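Du côté du club de robotique : la pince a trouvé ses marques

Chers parents, chers adhérents, chers curieux qui passez la tête par la porte en sortant du cours de poterie (on vous voit, et vous êtes toujours les bienvenus !), il est grand temps de vous donner des nouvelles de l'atelier.

Depuis le mois de novembre, les 15 élèves du club travaillent sur le bras que nous avons baptisé Requena, après un vote assez animé où « Flirance » a perdu de 2 voix. Le projet paraît tout simple quand on le raconte à table : prendre un petit objet, le déposer dans une boîte rose, recommencer. À l'atelier, c'est une autre histoire, et je ne compte plus les soirs où l'on a rangé les tournevis en se disant que ce serait pour la prochaine fois.

Le grand changement du trimestre, c'est la petite caméra fixée au poignet du bras. Jusque-là, les élèves pilotaient en regardant la table de côté, avec beaucoup de cris et de conseils contradictoires. Ils travaillent maintenant avec ce que voit la pince elle-même, les deux doigts noirs en bas de l'écran, et il a fallu tout réapprendre - les distances surtout, qui trompent même les plus habiles.
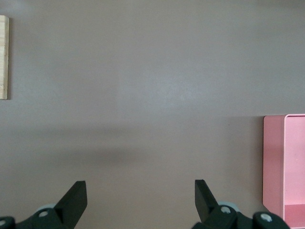
Demetrio Cantero, qui encadre le groupe avec une patience que je lui envie, a demandé à chacun de tenir un carnet d'essais. Nous en sommes à 237 essais notés, avec l'heure, le nom du pilote et une ligne de commentaire. Certains commentaires valent le détour : « trop à droite », « encore trop à droite », puis « pardon, c'était ma gauche ». Les plus jeunes s'occupent du carnet, les grands du programme, et l'on échange les rôles toutes les deux séances, ce qui provoque quelques soupirs mais fait du bien à tout le monde.

Nous présenterons Requena à la rencontre des clubs de Trostville le 30 juillet, dans la salle Hidwood, où 17 équipes sont inscrites. Venez nombreux, et si vous avez une place libre dans votre voiture pour un élève ou une caisse de matériel, faites-le savoir à Demetrio à la fin d'une séance.

À lire aussi
Rencontre de Trostville : les horaires et le plan d'accès
Atelier soudure : il reste des places pour les débutants
Retour sur la soirée portes ouvertes
Inscriptions de rentrée : les pièces à fournir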